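4.3 Preparing an abstract record 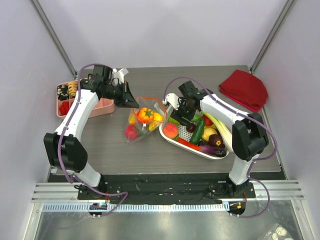
An abstract record holds the short text that readers see before they open the full report. Every report filed in Revgate needs one. The record is made in the Fovance editor and linked to the parent report by its number. Section 4.2 covers the parent report itself.

Before you start

You will need edit rights on the parent report, the final text of that report and its report number. Drafts marked "Open" cannot be linked.

Note: the limit is 400 words for a standard abstract and 85 words for a short notice. Headings count towards the limit. Reference numbers do not.

To create the record

1. Open the parent report and choose Records, then New abstract.

2. Select the type: Standard, Short notice or Structured. The type cannot be changed after the first save.

3. Enter the report number. If it is accepted, the title and author fields fill in by themselves. Check the order of the authors against the title page.

4. Type or paste the text into the Body field. Pasted text loses its bold and italic settings. Superscripts are kept.

5. For the Structured type, complete all four fields: Purpose, Method, Findings, Limits. A field left blank will stop the record at step 8.

6. Write in the past tense for work done and the present tense for findings that still hold. Spell out each short form at first use, even where the report has already done so.

7. Remove any mention of figures, tables or page numbers. The abstract is shown apart from the report and these links will lead nowhere.

8. Choose Check. The editor lists errors in red and warnings in amber. Errors must be cleared. Warnings may be left, but a comment is needed for each.

9. Choose Save and submit.

Caution: do not close the window while the check is running. Text entered after the last save will be lost.

Error codes

162 — Body text is over the limit. Shorten the text and run the check again.

692 — Report number not found, or the parent report is still open. Close the parent report first. If the number is correct and the code comes back, ask the Nasport desk to refresh the index.

Changing a submitted record

A submitted record is locked. To change it, choose Request release and give a reason in the box. Once released, it goes back to step 4 with the old text in place. The earlier version stays in the history and can be read but not edited.

Note: records brought over from Fang have no type set. Open each one and select a type before making any other change — the check will not run without it.

Section revised 02/03/2021, Haoran Hou. The next review is due in June.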